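# Washroom cleaning: what changes for the site teams

Facilities newsletter, January 2026
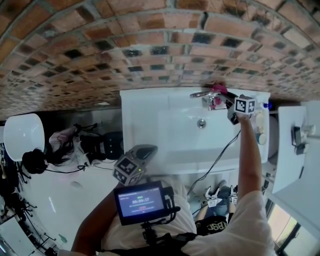 *Washbasin work with the hand-held grippers, timer display worn on the chest.*

Horkeo now has 52 washrooms in the cleaning automation project, spread across the office buildings and the two guest houses. The aim is limited. By the end of the year a machine from Zevix should be able to take over the wiping of basins and rims on the night round. Toilets, floors, mirrors and restocking stay with the cleaning staff for the whole of the contract.

The machine learns the basin job from recorded demonstrations. Cleaners carry out the task with a gripper in each hand, and the position of each gripper is worked out from the printed marker cube on top of it. One recording covers one task from start to finish. The site teams have delivered 1,542 usable recordings so far. Most of those thrown out had the same fault: a cube was turned away or covered by a sleeve for too long. Short sleeves are now the rule for recording shifts.

**Working hours and pay**

Recording is paid at the normal hourly rate plus the tools supplement. A recording shift is two hours at most, with a break at the halfway point. Several people reported sore wrists in the first weeks. The grippers are heavier than a cloth and the weight sits forward of the hand, so the earlier three-hour shift has been dropped. Anyone with an existing wrist or shoulder complaint can decline recording work without giving a reason, and this does not affect the rota.

The chest harness comes in two sizes. Straps should be adjusted before the display is clipped on. Cables run down the front of the body and must be kept clear of the basin. If a cable gets wet, stop, switch off at the pack and report it on the yellow form. Do not dry it and carry on.

**What the basin task includes**

The task list was shortened in September after comments from the Hämäläinen building. It now consists of:

- picking up the sponge or cloth and putting it back
- wiping the bowl, the rim and the base of the tap
- moving bottles and jars off the rim and returning them
- leaving the tap lever in the closed position

Bottles remain the slow part. A cleaner moves them with the free hand almost without looking, whereas the grippers need a clear approach from the side or from above. Average time per basin with grippers is roughly 8 times that of the same job done by hand. This figure has no bearing on how staff are assessed, and the times on the chest display are not stored against names.

**Changes to the rota**

No posts are being removed under the present agreement. The night round will be reduced from three people to two per building once the machine has passed its acceptance test, and the third person moves to the early day shift. The night allowance is protected for 12 months after a move. Staff who prefer to stay on nights should say so on the preference sheet, and length of service decides where there are more requests than places.

Two new part-time roles will be set up for checking recordings and labelling faults. They are desk-based and will be advertised internally first. Training is provided by Curkaneo and takes four days.

**Open points**

The noise level of the machine in the guest houses has not been measured. The question of who signs off a room after a mixed round is still with the works council. Until it is settled, the cleaner on duty signs only for the tasks done by hand.

Preference sheets go in the box outside the linen store.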